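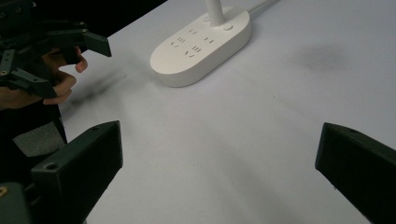 About Ziralach

Ziralach tests whether machines can do ordinary chores. We work for companies that are thinking about buying or building a robot for the home, the stockroom or the packing bench, and we tell them what it can do today. We are a company of 11 people with one test floor and one office, both in the same building on the Andham road.

We do not make robots and we do not sell them. Clients pay a fixed fee for a test, agreed before we start, and the fee is the same whether the result is good or bad.

What we do

Most of our work is a chore test. A client names a job, such as plugging in a charger, folding a hand towel or putting caps on bottles. We write the job down as a set of steps, agree on what counts as done, and run it many times with small changes. The object may be turned a quarter of the way around. The light may be lower. A cord may lie across the spot where the machine wants to put its hand.

We also collect demonstrations. In this work, people do the chore themselves with hand-held grippers, using the same kind of two-finger grip a machine would have. It is slower than using bare hands and takes some getting used to. Most new staff need several days before they can handle a plug or a zipper this way without dropping it. The recordings go to clients who train their own systems, and the notes go into our chore list.

The chore list

Our list now has 588 chores, from household and shop-floor work. Each entry has a short description, the objects used, the steps, and a grade. The grades are:

Ready: a machine can do it unattended, in a room it has not been set up for.
Ready with setup: a machine can do it if the objects are always in the same place.
Not ready: it fails too often, or needs a person standing by.

At our last review, in October 2022, 60 chores were graded Ready with setup and 2 were graded Ready. The rest were Not ready. The two at the top are both floor cleaning jobs. Nearly everything that involves cloth, cords or a full drawer is at the bottom.

People are often surprised at which jobs are hard. Lifting a box from a known shelf is well understood. Pushing a plug into a power strip is a poor job for a machine, as the slits are small, the strip can slide, and the cord pulls on the plug from behind. A person feels when the plug is crooked and corrects it. Many grippers have no sense of touch to speak of.

How we started

Ziralach began as a repair shop for packing equipment. Customers kept asking if a robot arm could take over one job or another, and we started trying the jobs out on a bench in the back. The repair side was sold to Santoso, a firm that still looks after our machines. The testing side kept the name.

Ilar

Ilar is the software we use to log tests. It stores the steps, the settings and the reason for each failure. Clients get a login with their report and can look at every attempt, including the bad ones.

Working with us

A first call is free. Please have a plain description of the chore ready, and send us the objects if they are unusual. Visits to the test floor are by appointment. We do not test anything involving knives, open flame or the care of people.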